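Capítulo 3
Enseñar la tarea al robot: guiado manual y teleoperación

En los capítulos anteriores el movimiento del robot se definía con coordenadas: el programador escribía los puntos, elegía la interpolación y ajustaba las velocidades. Este capítulo trata otra forma de trabajar. Una persona ejecuta la tarea a través del propio robot y el sistema registra lo que ocurre en cada instante. El conjunto de esos registros se llama demostración.

Al terminar el capítulo, el lector podrá distinguir los dos procedimientos habituales, preparar una sesión de grabación sencilla y decidir qué demostraciones conviene descartar.

3.1 Dos maneras de mostrar un movimiento

En el guiado manual, el operador sujeta el brazo y lo lleva por la trayectoria deseada mientras los motores compensan el peso. En la teleoperación, el operador mueve un mando y el robot reproduce sus órdenes. El mando puede ser una palanca, un dispositivo háptico o un segundo brazo de menor tamaño, llamado brazo maestro.

El guiado manual se aprende pronto, pero las manos del operador entran a menudo en el campo de las cámaras y resulta incómodo con dos brazos a la vez. La teleoperación exige más práctica. A cambio, las imágenes grabadas se parecen a las que el robot recibirá cuando trabaje solo.

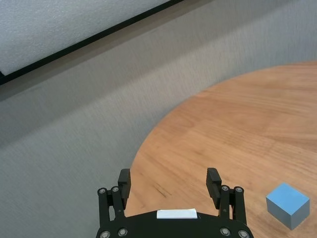

La posición de las cámaras condiciona lo que se puede enseñar. Una cámara de muñeca se desplaza con la pinza y ofrece detalle en el momento del agarre, aunque pierde de vista el resto de la mesa. Una cámara alta conserva la disposición general, pero los brazos tapan con frecuencia el objeto. Por eso se suelen grabar ambas vistas con una misma referencia de tiempo.

3.2 La tarea de los cubos

El ejercicio que acompaña a este capítulo procede de las prácticas de Aurelio Sotomayor y Mei-kuen Mak en el laboratorio Drorness. Consiste en manipular cubos de color con dos brazos sobre una mesa redonda. El archivo completo reúne 1327 demostraciones, de las cuales 1179 se consideran válidas. Cada operador grababa hasta 12 seguidas antes de descansar.
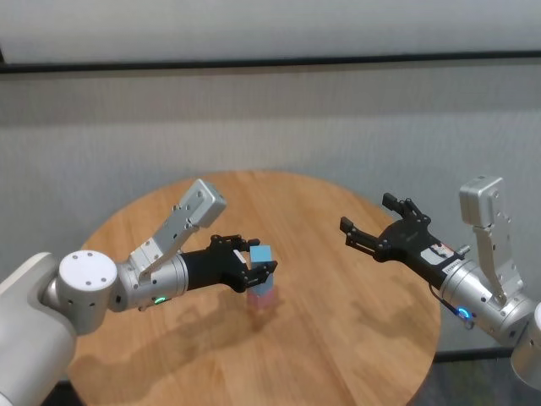
Figura 3.1. Dos brazos sobre la mesa de trabajo. La pinza izquierda está cerrada en torno al cubo azul claro; la derecha permanece abierta.

De cada demostración se guardan tres tipos de datos: las posiciones articulares de ambos brazos, la apertura de las pinzas y las imágenes. Se anota además el nombre del operador, porque dos personas pueden resolver la misma tarea con trayectorias muy distintas.

Se descartan las grabaciones con pérdida de imágenes y aquellas en que el operador corrige el agarre de forma brusca. Las correcciones suaves se conservan, ya que muestran cómo volver a una posición útil después de un error pequeño. El apartado 3.3 explica cómo alinear las señales en el tiempo.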